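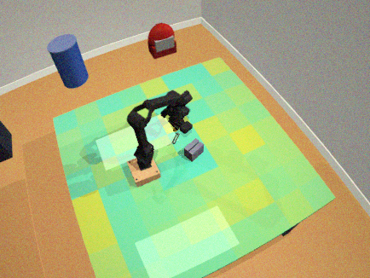 The simulator is marking its own homework

Every few months a planning package arrives with a page of results, and near the top of that page is a success rate. It is always high. Read down far enough and you learn that the rate was measured in a simulator, by the people who wrote the planner, on a task they picked, with a scoring rule they also wrote. Then the package goes out into the world, and the rest of us are expected to explain to our managers why our own figures are so much worse.

I have spent a good part of this year with one of these packages, Dritunora, and with the simulator most of its users pair it with, Ukum. I don't think either is a bad piece of software. Dritunora's planner is quick, its error messages are written in English, and the install didn't eat my afternoon. My complaint is with what people think they have learnt when a run in Ukum comes back green.

Take the sort of task everyone starts with. There's an arm on a patchwork mat in the corner of a plain grey room, and a small grooved block within its reach. A blue cylinder and a glossy red thing with a domed top stand back near the wall. The walls are grainy, the floor is grainy, and the colours of the mat don't repeat in any regular way. All of that is meant to be hard on the perception code, and in fairness it is harder than the flat white void we used to test in. A colour threshold that you tuned over lunch will not survive a floor like that.

But ask what the grain is for. Real camera noise gathers in the dark parts of a picture, changes as the sensor warms up and gets worse when somebody switches off half the lights. Grain spread evenly over everything is a different beast, and a network will learn to see through it in no time. You have then trained a network to remove the noise you added. I've watched a detector do beautifully on grainy renders and fall over at a fingerprint on a lens.

The same goes for the mixed-up tiles. Shuffling colours is cheap, so we shuffle colours. Friction is expensive to get right, so it gets a single number, typed into a settings file by someone who has left the company. Nearly every failed grasp I have had to look into came down to contact: the block turned as the fingers closed, or one finger touched first and pushed it away, or it was held until the wrist moved and then it wasn't. A groove in the top of a block matters enormously to all that. It matters to the camera as well, but much less, and guess which of the two we spend our effort on.

Then there is the scoring. Ukum's stock pick test counts a success when the block's centre has risen by 5 centimetres. It doesn't ask how. It doesn't ask whether the block is level, or whether you could put it down again anywhere useful. I have seen a block wedged against the outside of one finger and carried upwards by what I can only call simulated stickiness, and the log gave it full marks. When I changed the rule so that the block had to be held for 2 seconds and then set down the right way up, our rate dropped from the high figure we had been pleased with to more than 60 per cent, which I still consider generous. The planner was the same, and so was the room. I had changed a dozen lines in the part nobody reads.

I raised this on the Dritunora forum and was told that everyone knows simulated numbers are only relative. You use them to compare version against version, the argument goes, and the errors wash out. I'd like that to be true. It would be true if both versions leaned on the simulator's mistakes to the same degree, and there is no reason to expect that. The whole point of tuning is to find whatever raises the score. If the contact model has a soft spot, a tuner given enough runs will find it, and the version that found it will look like the better one. Our tuner did precisely this in November. It settled on an approach angle that no engineer would have chosen, and we spent a week admiring it before somebody thought to make the contact solver take smaller steps. The advantage vanished.

People who sell simulation have an answer ready, and the answer is more simulation. Randomise the friction too. Randomise the mass, the delay, the lighting, the position of the camera. We tried the randomising layer from Espinoza, which does all this from one tidy panel of sliders, and I will say that it helped. What it could not do was tell us how far to move the sliders. Set the ranges too narrow and you're back where you began. Set them too wide and you get a timid policy that creeps up on every block as though it might bite. The only way we found to choose sensible ranges was to go and measure the real arm, with a real block, and once you are doing that you have given up the saving you were promised.

I'm not arguing for throwing the simulator out. We run ours every night and I would miss it badly. It catches the planner driving the elbow through its own base. It catches the change that swaps two joint names, and the one that treats degrees as radians, and it catches them at three in the morning without anyone standing next to an arm with a hand on the stop button. That is worth paying for. A test that tells you the code is broken is a very good test. The trouble starts when we ask the same test whether the code is good.

So here is what I would like to see, from Dritunora and from everyone else who publishes a page of results. Print the success rule in full beside the rate, in words. Say how many settings the tuner was allowed to touch, and how long it ran. Run the final version again with the contact solver set differently and print that number too, even when it's ugly. And give me 50 attempts on a physical arm, failures included, with a line on what went wrong each time. Fifty is not many. A small team can do it in a day or so, and I would trust it over any quantity of overnight runs.

Pratwood, whose arm controller we use, already does something close to this in its release notes. The notes are dull and the figures in them are lower than anyone else's. We had one buyer cross the product off a list on the strength of those figures, having compared them with a competitor's simulated ones as if the two were the same kind of thing. I can't blame other firms for looking at that and deciding to keep quiet, but I would ask buyers to read the scoring rule before they read the score, and to send the page back if there isn't one.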